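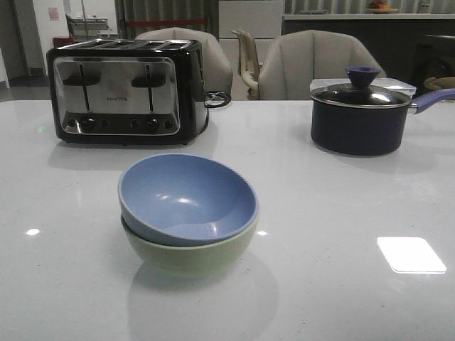
Getting your canteen team ready to work beside a clearing arm

When we put the first Standeo arm into the staff kitchen at Wedberg, I spent weeks reading up on the machine and very little time thinking about the people who would be standing next to it every day. I'd like to spare you that, so I have written down how we go about it now. You won't need any technical knowledge, only some patience and a decent pot of tea.

Step 1. Write down the work as it is really done

Spend a full shift with the people who clear and sort at the moment. Hannelore Oltmanns has run our crockery side for years, and she showed me several small habits that appear on no job sheet - she puts lids back on pans before they travel, for instance, and she keeps bowls of the same shape together so the shelves fill evenly. All of that has to go on your list, or it will quietly get lost when the arm takes over part of the round.

Step 2. Decide together who does what

Sit down with everyone on the rota and go through the list line by line. We gave the arm the bowls and the light plastic containers, and kept glass lids, hot pans and anything with a power cord for people. Let the team have the last word on this if you possibly can. Ludger Steinbach wanted to keep the toasters for himself (he likes them cleaned in his own way, crumbs and all) and it cost us nothing to say yes.

Step 3. Start with one small job

Nested bowls are a good first job, and a harder one than they look, as the rims sit so close together. Clear some room on the table, set one bowl inside another and bring the arm in slowly, with someone beside the stop button the whole time. Before you let the fingers close, have a look at where they are in relation to both rims.

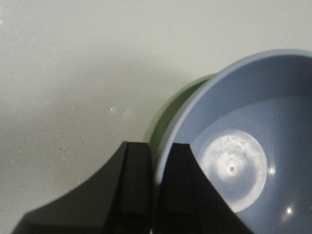
The two fingers near the rims of the blue bowl and the green one.

Decide beforehand whether you want the top bowl alone or the pair. We forgot to, and had a rather long discussion in front of a waiting machine! Run the same pick 30 times over a few quiet afternoons, and let each member of the team take a turn at the controls, including those who say they would sooner not.

Step 4. Change the rota with care

Bending and carrying will go down, but watching and putting right will go up, and that is tiring in a different way. We swap the person minding the arm every 30 minutes. Put this on the rota as proper work, with a name against it, and don't squeeze it in between other jobs.

Step 5. Keep a notebook by the arm

An ordinary paper one will do. Anyone can write in it, and Ingeborg Buschmann reads it through with the team once a week over coffee. Ours has entries on slippery rims, on the noise, on where the spare cloths have gone, and one long page from Ludger about shelf heights, which led us to move two of the shelves. Do leave a pen on a string.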